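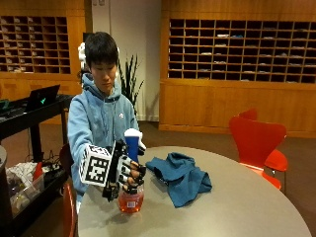 씨앗 도서관 트리쿠딕(Trikudik)의 상반기 소식을 보내드립니다. 1월에 문을 열겠다고 큰소리쳐 놓고 정작 그달에는 선반 칠 냄새가 안 빠져서 창문만 열어 두고 살았는데, 지금은 제법 도서관 꼴이 납니다! 봄 동안 나간 씨앗 봉투가 모두 594봉이고, 대출 장부는 제가 손으로 옮겨 적느라 글씨가 뒤로 갈수록 엉망이에요(스캔본은 따로 첨부했으니 너그럽게 봐주세요). 지원금으로 무엇을 샀는지 제일 궁금하실 텐데, 가장 큰 덩어리는 가구였습니다. 모임용 탁자는 사진처럼 크고 둥근 걸로 정했어요. 네모난 탁자를 쓸 때는 양 끝에 앉은 분들끼리 말이 안 통해서 씨앗 접시를 이쪽저쪽 나르다가 쏟은 적이 있거든요. 둥근 탁자에서는 접시를 가운데 두면 그만이라 편합니다. 다만 문으로 들일 때 고생을 좀 했고, 문틀에 흠집이 남아서 건물 쪽에 보수 견적을 물어 둔 상태입니다.

마리뉴 기금 > 지원사업 > 생활·환경 > 중간보고

작성일은 2025년 6월 23일이고, 이 보고서는 상반기 지출과 활동을 같이 다룹니다. 지난번 통화에서 표보다 이야기로 먼저 듣고 싶다고 하셔서 편하게 씁니다. 숫자표는 뒤에 붙인 엑셀 파일에 다 있어요.

먼저 대출 이야기부터 할게요. 제일 잘 나간 건 상추였고, 그다음이 바질, 그리고 의외로 아욱이었습니다. 아욱은 제가 별 기대 없이 구석 칸에 넣어 둔 건데 어느 날 보니 칸이 비어 있더라고요. 한 분이 국을 끓여 드시고는 이웃에게 이야기를 하신 모양이에요. 반대로 제가 밀었던 보라색 당근은 거의 그대로 남았습니다. 봉투에 그림까지 그려 넣었는데 말이죠. 당근은 흙이 깊어야 하니까 베란다에서 키우는 분들이 선뜻 손을 못 대시는 것 같아서, 하반기에는 화분용과 텃밭용을 칸부터 나눠 두려고 합니다. 봉투 뒷면에 화분 깊이를 적어 달라는 의견도 받았는데 좋은 생각 같아 바로 도장을 주문했습니다.

봉투 규격도 한 번 바꿨습니다. 처음 쓴 봉투는 종이가 얇아서 겨자씨 같은 작은 씨가 모서리로 새어 나왔어요. 서랍 바닥을 쓸면 무슨 씨인지 모를 씨앗이 한 줌씩 나왔고, 그걸 버리기가 아까워서 한 화분에 몽땅 뿌려 봤더니 지금 창가에 정체불명의 숲이 하나 생겼습니다. 아무튼 새 봉투는 모서리를 접어 붙이는 방식이라 새지 않습니다. 단가가 조금 올랐고, 올라간 만큼은 홍보물 인쇄비에서 줄여 맞췄습니다. 예산 항목을 옮긴 부분은 변경 신청서를 냈으니 확인 부탁드려요.

보관 쪽은 솔직히 아직 고민입니다. 씨앗은 서늘하고 건조하게 두어야 하는데 우리 방은 오후 해가 깊이 들어와요. 그래서 커튼을 달고, 돌테티(Doltetti) 서랍장을 해가 덜 드는 벽으로 옮겼습니다. 서랍장 자체는 마음에 들어요. 칸이 얕아서 봉투가 세워지고, 이름표 끼우는 홈도 있고요. 그런데 맨 아래 칸 두 개가 뻑뻑해서 어르신들이 힘들어하십니다. 초를 문질러 봤더니 하루 이틀은 부드럽다가 도로 뻑뻑해져서, 지금은 그 칸에 빈 봉투와 도장 잉크만 넣어 두었습니다. 장마가 오기 전에 제습제도 넉넉히 사 두려고 해요.

교육 모임은 상반기에 다섯 번 열었습니다. 첫 모임은 씨앗 고르기, 그다음은 모종 옮기기, 이런 식으로 철에 맞춰 갔고요. 제일 반응이 좋았던 건 여름휴가 때 화분을 어떻게 살려 두느냐 하는 모임이었습니다. 다들 한 번씩 휴가 다녀와서 말라 죽은 토마토를 본 경험이 있으시더라고요! 비싼 급수 장치를 알아보고 오신 분도 계셨는데, 뚜껑에 작은 구멍을 내고 물을 채워 흙에 거꾸로 꽂는 방법을 말씀드렸더니 집에 있는 빈 병으로 해 보겠다며 좋아하셨습니다. 흙이 너무 성글면 물이 한꺼번에 빠지니까 병을 꽂기 전에 화분을 흠뻑 적셔 두시라는 말도 꼭 덧붙입니다.
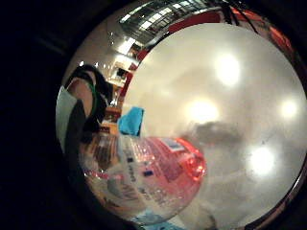

옆으로 누운 투명 플라스틱병

구멍 크기는 아직 정답을 못 찾았어요. 가는 바늘로 뚫으면 흙가루에 막히고, 송곳으로 뚫으면 금방 비어 버립니다. 모임에 오신 분들이 집에서 해 보신 결과를 쪽지로 남겨 주고 계신데, 화분 크기도 흙도 제각각이라 비교가 쉽지 않네요. 그래도 쪽지를 모아 여름이 끝날 때쯤 한 장짜리 안내문으로 만들 생각입니다. 글은 제가 쓰고, 그림은 모임에서 손재주 좋은 분께 부탁드려 보려고요.

베제라흐(Weserach) 텃밭 쪽도 말씀드려야지요. 빌린 이랑이 둘인데, 하나는 씨받이용이고 하나는 누구나 와서 심어 보는 자리입니다. 씨받이용 이랑에는 상추와 완두를 두었고, 완두는 꼬투리가 누렇게 마르는 중이라 곧 거둘 수 있을 것 같습니다. 상추는 꽃대가 올라오니까 지나가는 분들이 자꾸 "저거 못 먹게 됐네, 뽑지 그래요" 하고 걱정해 주세요. 일부러 두는 거라고 팻말을 세웠는데 팻말이 작아서 잘 안 읽히나 봐요. 큰 걸로 다시 만들겠습니다. 누구나 심는 이랑은 조금 어수선합니다. 옥수수 옆에 금잔화가 있고 그 사이로 고구마 줄기가 지나가는데, 저는 그 모습이 꽤 좋아요. 물 주는 순서만 정리가 안 되어서 어떤 날은 물바다, 어떤 날은 사막입니다. 수도꼭지 옆에 달력을 걸고 물 준 사람이 표시하기로 했는데, 연필이 자꾸 없어져서 끈으로 묶어 두었습니다.

잘 안 된 일도 적을게요. 학교와 함께하기로 했던 씨앗 편지 프로그램은 가을로 미뤘습니다. 학기 일정과 우리 파종 시기가 안 맞았고, 제가 연락을 늦게 드린 탓도 큽니다. 그쪽에 잡아 둔 재료비는 쓰지 않고 그대로 남아 있어요. 온라인 대출 목록도 아직 반쯤 된 상태입니다. 품종 이름이 문제인데, 같은 콩을 두고 동네마다 부르는 이름이 다르다 보니 하나로 통일하자니 아깝고 다 적자니 검색이 엉킵니다. 당분간은 가져오신 분이 부르는 이름을 그대로 적고 괄호 안에 흔한 이름을 붙이려고 합니다.

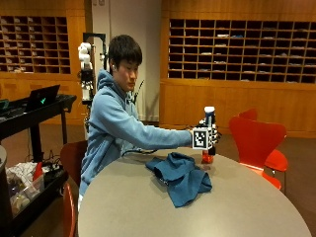 씨앗을 빌려 간 사람이 수확에 실패해서 돌려주지 못하면 어떻게 되나요?
벌칙은 없습니다. 어떻게 키웠고 어디에서 막혔는지 쪽지에 적어 내시면 반납으로 처리하고, 원하시면 다음 철에 같은 씨앗을 또 빌리실 수 있어요.

지난 심사 때 받은 질문이라 답을 여기 남겨 둡니다. 실패 쪽지는 생각보다 재미있어요. 진딧물 이야기가 제일 많고, 고양이가 새싹 위에서 낮잠을 잤다는 쪽지도 있었습니다. 이런 쪽지는 서랍장 옆 게시판에 붙여 두는데, 빌리러 오신 분들이 한참 서서 읽고 가십니다. 씨앗보다 쪽지 보러 오시는 분도 계신 것 같고요.

하반기에 하려는 일은 크게 두 가지입니다. 가을 파종용 씨앗을 미리 나눠 담는 것, 그리고 받아 온 씨앗의 발아를 확인하는 것이에요. 발아 확인은 젖은 키친타월에 씨를 올려 두고 싹이 트는지 보는 간단한 방법으로 할 건데, 이게 자리를 많이 차지합니다. 창가의 정체불명 숲을 어디로든 옮겨야 할 것 같아요. 혹시 기금 사무실에 햇빛 잘 드는 자리가 있으면 분양해 드리겠습니다(반쯤 진심이에요).

끝으로 부탁드릴 것은 예산 변경 신청 회신과, 문틀 보수비를 시설비로 넣어도 되는지에 대한 답입니다. 견적서는 받는 대로 메일로 보내드릴게요. 완두 거두는 날이 정해지면 그것도 같이 알려드리겠습니다. 장갑은 저희한테 있으니 모자만 챙겨 오세요.

분류: 중간보고 | 도시텃밭 · 씨앗 나눔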